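Moscombe 생활 도움 게시판 > 집안일 > 얼룩과 청소

흰 탁자에 생긴 노란 자국을 지우는 방법을 알고 싶습니다

작성자: 천천히배움
작성일: 2021년 9월 6일

안녕하십니까. 저는 한국어가 모국어가 아닌 사람입니다. 틀린 표현이 있으면 너그럽게 읽어 주시기 바랍니다.

지난 3월에 Aguirre라는 가게에서 흰색 탁자를 샀습니다. 아이가 그 위에서 그림도 그리고 소꿉놀이도 하고, 저녁에는 우리 가족이 카레를 먹습니다. 그런데 카레 국물이 떨어진 곳에 노란 자국이 남았습니다. 크기는 동전 2개 정도를 나란히 놓은 것과 같습니다. 따뜻한 물과 주방 세제로 여러 번 닦았지만 색이 조금 옅어졌을 뿐입니다.

가게에 전화를 했더니 "표면이 코팅되어 있으니 거친 것으로 문지르지 마십시오"라고만 했습니다. 그래서 철 수세미는 쓰지 않았습니다. 이웃은 락스를 쓰라고 하는데, 아이가 장난감 과일을 올려놓고 노는 자리라서 걱정이 됩니다.

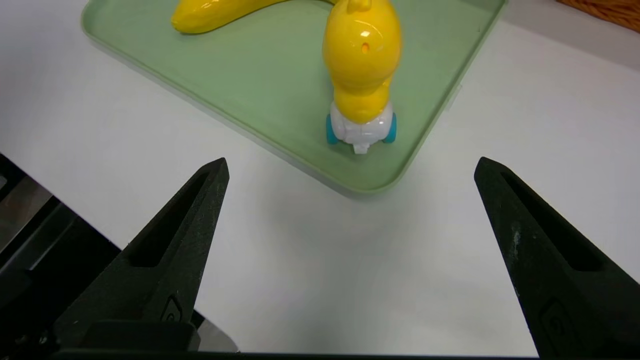 51쪽

제가 궁금한 것은 다음과 같습니다. 첫째, 베이킹 소다를 써도 코팅이 상하지 않습니까? 둘째, 햇빛에 두면 카레 색이 없어진다는 말을 읽었는데 탁자에도 해당됩니까? 그리고 앞으로 자국이 생기지 않게 하려면 무엇을 깔아야 좋을지도 알려 주시면 감사하겠습니다. 비닐은 여름에 팔이 붙어서 가족들이 싫어합니다.

조회 295

느린거북 님의 답변

카레의 노란색은 대부분 강황에서 나오는 색입니다. 이 색은 기름에 잘 녹고 빛에 약합니다. 저도 외국에서 와서 한국식 카레를 자주 만드는데, 밝은 색 탁자에서 같은 일을 겪었습니다. 제가 한 순서를 적겠습니다.

먼저 식용유를 키친타월에 조금 묻혀서 자국 위에 올려 둡니다. 10분쯤 후에 살살 닦고, 주방 세제를 푼 미지근한 물로 기름기를 없앱니다. 그다음 마른 천으로 물기를 닦습니다. 이것을 두 번 하니까 제 탁자는 많이 옅어졌습니다.

남은 색은 햇빛에 맡기는 것이 좋습니다. 탁자를 옮길 수 있으면 창가에 두십시오. 저는 2일 동안 오전에만 해가 드는 곳에 두었고, 그 후에는 자국을 찾기가 어려웠습니다. 다만 오래 두면 흰색 표면이 누렇게 변하는 제품도 있으니 매일 확인하는 것이 안전합니다.

베이킹 소다는 물에 개어서 올려 두기만 하고 문지르지 마십시오. 알갱이가 있어서 광택이 있는 표면에는 가는 흠집이 생길 수 있습니다. 꼭 쓰고 싶으시면 탁자 아랫면이나 구석에 먼저 시험해 보시기 바랍니다. 락스는 권하고 싶지 않습니다. 혹시 쓰게 되면 다른 세제와 절대로 섞지 마십시오.

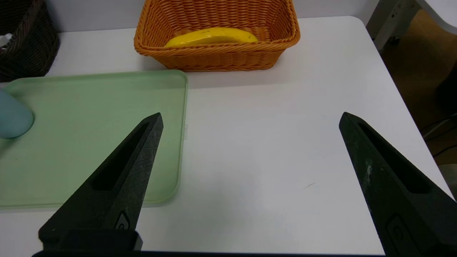
파란우산 님의 답변

매직블록 쓰세요. 저는 그걸로 다 지웠습니다. 힘을 주면 광이 죽으니까 살살.

모래시계 님의 답변

위에 쓰신 매직블록은 조심해야 합니다. 그것도 아주 고운 연마재와 같습니다. 우리 집 탁자는 한 부분만 광택이 없어져서 불을 켜면 그 자리가 보입니다. 저라면 식용유 방법부터 하겠습니다.

깔개에 대해서만 더 쓰겠습니다. 저는 Sistent라는 얇은 실리콘 매트를 식사할 때만 깝니다. 팔에 붙는 느낌이 비닐보다 적고 물로 씻을 수 있습니다. 그런데 실리콘에도 카레 색은 뱁니다. 그래서 카레를 먹는 날에는 색이 진한 매트를 씁니다. Tusen에서 나온 천 매트도 써 보았지만 국물이 밑으로 스며서 추천하기 어렵습니다.

아이가 노는 시간에는 테두리가 조금 올라온 쟁반을 하나 정해서 쓰면 편합니다. 점토나 물감도 그 안에서만 쓰기로 약속하면 됩니다. 우리 아이는 약속을 가끔 잊어버립니다만, 그래도 닦을 곳이 줄었습니다.

댓글

천천히배움: 자세한 답변 감사합니다. 식용유를 해 보았는데 첫 번째에 벌써 조금 옅어졌습니다. 내일은 창가로 옮겨 보겠습니다. 그런데 올리브유도 괜찮습니까? 집에 콩기름이 떨어졌습니다.

느린거북: 네, 괜찮습니다. 세제로 한 번 더 닦아서 기름기가 남지 않게만 하십시오.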